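Fenillow VC-46 Vaccine Carrier

Product code: VC-46
Made by: Marnolura
Category: Cold chain / Outreach and last-mile

The Fenillow VC-46 is a passive vaccine carrier for outreach sessions, school clinics and house-to-house campaigns. It keeps vials between 2 and 8 degrees Celsius using conditioned water packs. It needs no power, fuel or charging at any point in the day.

The body is a single molded shell with foamed walls and a screw-down lid. There is no hinge to break. The lid gasket can be pulled out by hand for cleaning and is sold as a spare. A wide shoulder strap is fitted as standard and can be swapped for the backpack harness, which most teams covering long distances on foot will want.

The VC-46 replaces the older Didurley carrier, which we stopped making in July. Didurley water packs do not fit the new carrier – they are slightly too tall and will stop the lid from sealing. Please recycle them or keep them with the old units. 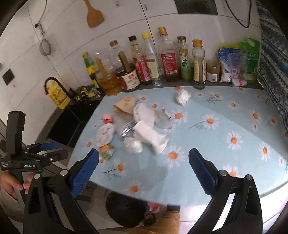

Cold life depends on outside temperature, how often the lid is opened and whether the packs were conditioned properly. In our own chamber test at a steady 43 degrees, with the lid closed, the carrier stayed in range for 46 hours. Expect less in real use. A team opening the lid every few minutes should plan on one working day and go out with fresh packs each morning.

Packs should be conditioned before loading. Take them from the freezer and leave them out until you can hear water moving when you shake one. Packs used straight from the freezer can freeze the vials nearest the wall, and several common vaccines are ruined by freezing. The foam pad stays on top of the vials during a session and holds opened vials upright.

Specifications

Vaccine storage volume: 2.6 liters
Weight empty: 2.4 kg
Weight fully loaded: about 6 kg
Water packs: 4 x 0.6 liter, included
Outer shell: polyethylene
Insulation: polyurethane foam
Thermometer pocket: inside lid
Color: white with blue lid

Ordering

The carrier ships in cartons of 2. Price per carton is $109, packs and foam pads included, freight not included. Larger orders go by pallet and are quoted separately. We currently have 3,256 units in the warehouse and can usually ship within a week of payment. Orders for customs-exempt delivery take longer – send the exemption papers with the purchase order, not after it.

Spares

Lid gasket
Foam pad
Water pack, 0.6 liter, set of 4
Shoulder strap
Backpack harness (Domański pattern, one size)
Lid label sheet, English or French

Warranty

Two years on the shell and lid. Straps, gaskets and foam pads are treated as wear parts and are not covered. Damage from hot water, bleach stronger than the cleaning sheet allows, or use as a seat is not covered either.

Page updated Feb 1, 2021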